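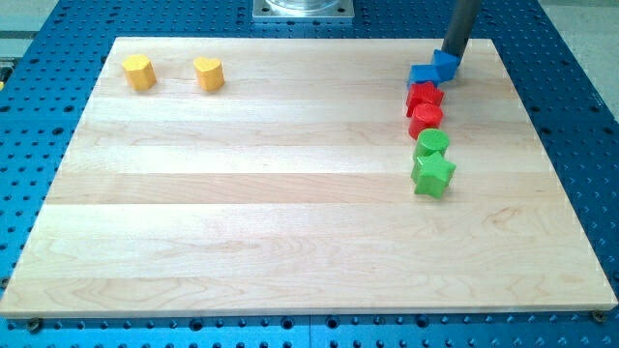 Cell 2, block sorting on the maple board. Arm tip at the blue piece, yellow heart still over on the left.

Ticket: Second board and table for Cell 2
Queue: Equipment requests
Status: Waiting on quote
Needed by: August

Request
We want a second work table and board so one can be set up while the other runs. Same hole pattern as the blue table, please. The board should be hardwood and bolt down at the front corners like the current one.

Log
09:20 – Asked Drenditz for a table price. They quoted 324 for the top only, legs extra.
10:45 – Fustari has boards at 30 each. Shipping is 20 flat, so ordering two makes sense.
13:10 – Budget line for Grarura has almost 200 left. Covers the boards, not the table. Table has to go on next quarter's plan or come out of spares.
14:30 – Qaisi can supply bolts and a mounting plate. Need the hole spacing before they will price it.

Open items
Measure hole spacing on the current table.
Get leg price from Drenditz.
Boards can be ordered now – approval is still needed for the table.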